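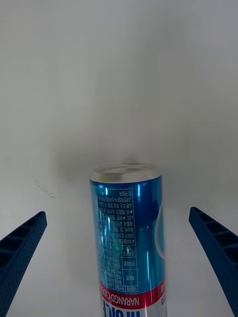

Clarness fingers open, can in the middle, wrist camera view.

Happy new year, everybody! January 7, 2026, and I am already behind on the posts I promised, but I have a good excuse, and it's that the new fingers came and I have hardly wanted to do anything else. If you've been reading for a while you'll remember my long grumble in the fall about the Després jaws (the flat, hard ones with the rubber pads I kept having to glue back on). Several of you wrote in and told me to try something ribbed and bendy, and I wrote back very politely and then did nothing for two months. Well, you were right.

The set I went with is from Clarness, the long tapered ones with the little ladder of pockets down the inside. They go on with two screws per finger, and the screws are the ordinary kind, so I didn't have to dig through the drawer for the tiny star driver. I had both arms changed over before lunch, and that includes a coffee and one finger mounted backward.

I should say what I wanted out of them. With the Després jaws I could pick up a wood block all day long, but drink cans were hopeless. Either the can slid down through the pads when the arm lifted, or I turned the force up and got that sad little popping noise and a dent. I know a can isn't a hard object for a lot of people's setups. It was a hard object for mine! So cans became the thing I judge everything by, and the slim tall ones in particular, because they tip if you so much as brush the rim on the way in.

My plan was simple enough to write on the back of an envelope, and I did. Pick up the can where it stands, carry it across, hold it by the cups, put it down again. Then the same thing with the can on its side. I did 10 tries of each with the old jaws, then 10 of each with the Clarness fingers, same speed, same can, same height of approach. Harpreet Simard, who has been my second pair of eyes on this since the Kustville meetup, pointed out over the phone that 10 isn't very many, and that I'd be drawing big conclusions from small piles. Fair. But I wanted to know whether I was keeping the things, and for that it was plenty.

Search this blog
Search
Go

The upright can was the happy part. The old jaws have to come in almost dead center or they push the can sideways before they grip, and my arm is not a dead center sort of arm. The new fingers forgive a lot. When one touches a little early it just gives way and waits for the other one, and then they both curl in around the can like they'd been planning to all along. I watched the first one with my hand hovering over the stop button and felt a bit silly afterward. I dropped one out of the ten, and I'm fairly sure that one was me, fiddling with the wrist angle between tries when I had sworn I wouldn't.

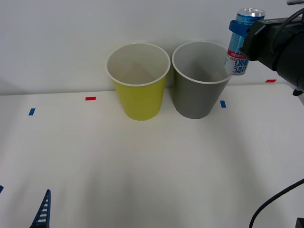
Carrying turned out to need more thought than gripping. A bendy finger is lovely when it's closing and a bit of a nuisance when it's moving, and if I stopped the arm short, the can kept swaying for a moment after everything else had settled. The Després jaws never did that. They were stiff as a fence post, I'll give them that much. I slowed the last stretch of the move way down, and I also changed the ramp in the controller so it eases off earlier, and the sway got small enough that I stopped minding it.

I'm running both arms off the Grarholm controller now, by the way, and I like it better than I thought I would. The menus are laid out by somebody who thinks very differently from me (why is grip width under "Tools" and grip force under "Motion"?), but it keeps a log of every single close and open, with the width and the force, and you can scroll back through it as far as you like. Over the holidays it logged 1,229 closes. Some of those were real tries and a great many were me opening and closing the fingers because I enjoy watching them do it.

The cameras are the other half of the story. I have one looking at the table from outside and one at the wrist, and I used to think the wrist one was a luxury. With the old jaws it mostly showed me a pair of rubber pads. With these fingers I get a nice clear look down between the two of them, and I can see whether the can is sitting in the middle or off to one side before I tell them to close. The outside camera is still what I trust for height, though, and for knowing how close I am to the cups. If I could only keep one I'd go back and forth about it all evening.

This site uses cookies to remember your settings. By continuing to read you agree to their use. OK / Learn more

Now for the lying-down can, which I'd been putting off.

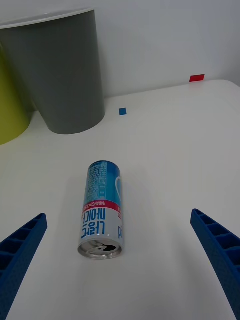

No. 548

Those of you who have tried this will know the trouble. A can on its side wants to roll, and the fingers have to come down low enough to get past the widest part of it before they close, or they squeeze it right out from under themselves like a watermelon seed. With the Després jaws I got it to work twice. With the Clarness fingers I got it seven times, and the misses all looked alike in the log: the arm too high and the tips meeting over the top. So that's a height problem, and it's my problem, and I can't blame the fingers for it.

Lining up the wrist matters a good deal more here too. I like to have the length of the can running straight away from the camera, with a finger on either side. Come in crooked and one finger touches near the lid and the other near the base, and the can simply turns. I keep colored tape on the table so I can put things back in the same spots. It's low tech but I wouldn't be without it, and I'd tell anyone starting out to buy a roll of red and a roll of blue before they buy another camera.

So I'm keeping them. The old jaws are in a labeled bag, and they'll come out again for blocks and anything else with flat sides. Next on the list is trying the paper cups, which worry me more than the cans do, and Harpreet wants me to turn the force down to nearly nothing and creep it up one step at a time. I'll post the settings when I have some I'd trust. If any of you are already running ribbed fingers on a Grarholm, please do tell me in the comments what you use for the close speed, mine is still at whatever it came with.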